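Retno Govindasamy
June

Re-doing the window seat cushions this week. Posting as I go so I remember what I did for the second one.

The old foam was 12 years old at least and had gone flat in the middle. You could feel the plywood through it. Covers are fine, just faded along the window side, so I'm keeping them.

Bench is 137 cm along the back and 129 cm along the front, because the wall runs out at one end. Whoever built it just followed the wall. So a plain rectangle won't fit and I had to make a paper pattern.

Pattern is brown paper taped together. Pressed it into the corners, ran a pencil along the edge, cut it out, put it back in to check. Took 2 goes. The first one was short at the left end.

Rang Garg on Wednesday for a price on having it cut to shape. They'll do it, but there's a wait, and I had most of a sheet left over from the couch anyway. Doing it myself.

Drew around the pattern with a marker. Don't use a ballpoint, it drags and tears the surface.

Cutting: I tried the bread knife first and it was all right on the straight runs. On the angled end it wandered. Anisa Oei lent me her electric carving knife and the difference was huge. Keep the blade upright and let it do the work.

Yellow foam dust on everything. Vacuum the floor before you bring the covers anywhere near it. 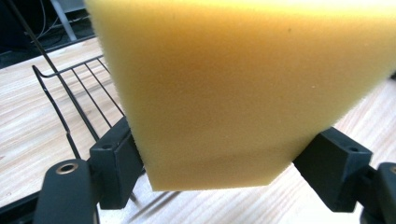
I've been keeping the offcuts with a decent straight side. The bigger ones will go into the footstool and the scraps can be chopped up for the dog's bed.

Glue is Brernex spray, left to go tacky before joining. Only needed it where I added a strip at the short end. Windows open the whole time, it stinks.

Wrapped the lot in a thin layer of wadding so the cover slides on. Without it the foam grabs the fabric and you'll be swearing at the zipper.

First cushion is in. It's a bit proud at the front corner. I'll see if it settles before I trim anything.

Second one is on the weekend if I get the knife for another couple of days.

Last updated: June

More from Retno Govindasamy
Couch cushions, part 2: zippers
Purkine fabric dye on old cotton covers
Fixing the Starklow footstool legs
What to do with faded curtains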